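Projekt Trirkar, Teilvorhaben Haushalt
Zwischenbericht an die Programmleitung, Stand Oktober
Verfasst von: Aranka Boros

1. Stand der Arbeiten

Seit Mai untersuchen wir, ob ein Greifarm die Wäsche in einer normalen Wohnung aufräumen kann. Bis jetzt haben wir 782 Greifversuche protokolliert, davon 58 mit Strickstoffen. Handtücher und Kissenbezüge nimmt der Arm meistens beim ersten Mal. Bei getragener Kleidung, die ungeordnet auf einem Möbel liegt, sind wir noch nicht zufrieden.

Die Schwierigkeit liegt für uns vor allem bei der Wahl der Greifstelle. Ein rotes Teil mit weißen, rot gestreiften Bündchen bildet auf dem Polster einen Haufen, und die Software muss entscheiden, ob sie die Kante oder eine Falte nimmt. Ob so eine Kante zum Kragen oder zum Ärmel gehört, erkennt sie noch nicht zuverlässig.

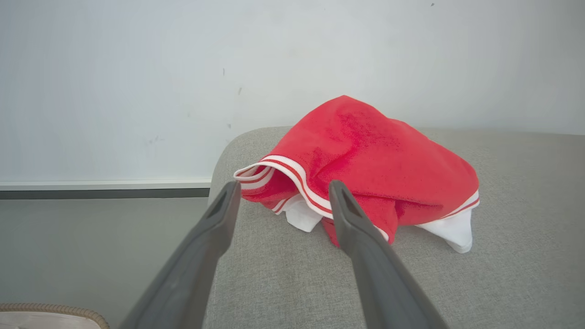

2. Offene Punkte

Das Zusammenlegen haben wir auf die nächste Phase verschoben. Herr Unnithan hat vier neue Greifstrategien vorbereitet, zwei davon laufen schon im Test. Für den Vergleich mit der Arbeit von Hand fehlen uns noch die Zeitmessungen von Frau Peeters.

3. Einschätzung

Ein unbeaufsichtigter Betrieb im Haushalt ist nach unserer Meinung in dieser Förderperiode nicht erreichbar. Wir bitten deshalb, das Ziel auf das Einsammeln einzelner Stücke zu begrenzen. Das Budget bleibt davon unberührt.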